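Module 3: Fabric Stems and Foliage
Handout 4 - Inspection, cleaning and storage
Skisness workroom, revised January

Scope

The notes cover single stems and small mixed bunches with petals of woven fabric. Foam and paper flowers are handled in Handout 5. Bring the Tercombe record sheets to the practical.

1. Construction

A fabric bloom is built from the centre outwards. Petals are cut from stiffened cloth, coloured, shaped under heat and threaded or glued on to a stem in layers. Colour is usually strongest in the folds and near the centre, and paler towards the rim. This difference is put in at the colouring stage and should not be recorded as fading. Fading is judged by comparing the upper face of a petal with the part covered by its neighbour.

Leaves are often made separately and pushed on to the stem by a short collar. A moulded midrib gives the leaf its curve and carries its weight. Large leaves placed low on the stem tend to rotate, and the collar should be checked for play before anything else is done.

2. Edges

Stiffening holds the weave together at the cut edge. Where it has worn away, threads work free, generally at the tips of the lower petals, which rub against leaves and against the side of the box. Fraying is graded as follows.

Grade 0 - edge closed, no free threads
Grade 1 - a few free threads, outline of petal unchanged
Grade 2 - continuous fringe, outline softened
Grade 3 - loss of cloth

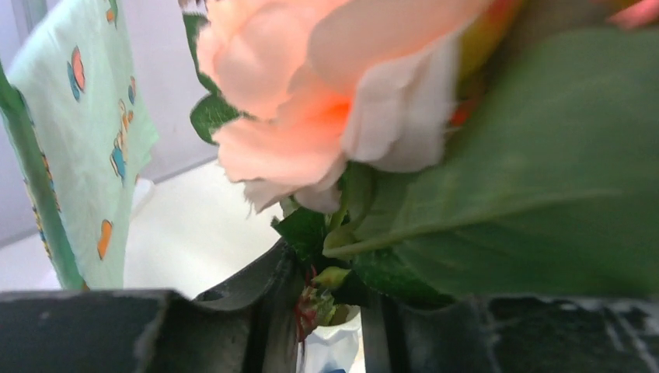 Grade 1 is trimmed with fine curved scissors, cutting parallel to the edge. Threads are never pulled. Grade 2 is trimmed and then sealed with diluted size, applied with a dry brush from the back of the petal. Grade 3 is recorded and left alone unless the bloom is to be rebuilt.

3. Dust

Work from the top of the bloom down, with the stem held upright. Use a soft brush on the petals and a slightly firmer one along the leaf veins. Deep recesses between layers are cleared with a hand blower. Water is not used on coloured cloth until a hidden part of the petal has been tested - reds and corals are the most likely to run.

4. Bunches

Separate the stems before cleaning. Curled or wired stems catch on each other at the point where they converge, and force applied there is passed straight up to the flower head. Turn each stem out individually and lay it on the bench with its head supported.

5. Storage

Stems are boxed flat in a single layer, with tissue rolled under each head. Do not press wide petals against the lid. The Quiroga series is numbered to 2,193 and keeps its own boxes; the Stolance stems are filed by colour, at no more than 100 to a shelf.

Before the practical

Read sections 2 and 3 again. Each pair will grade and clean one mixed bunch and hand in a completed sheet, with the collar check entered first.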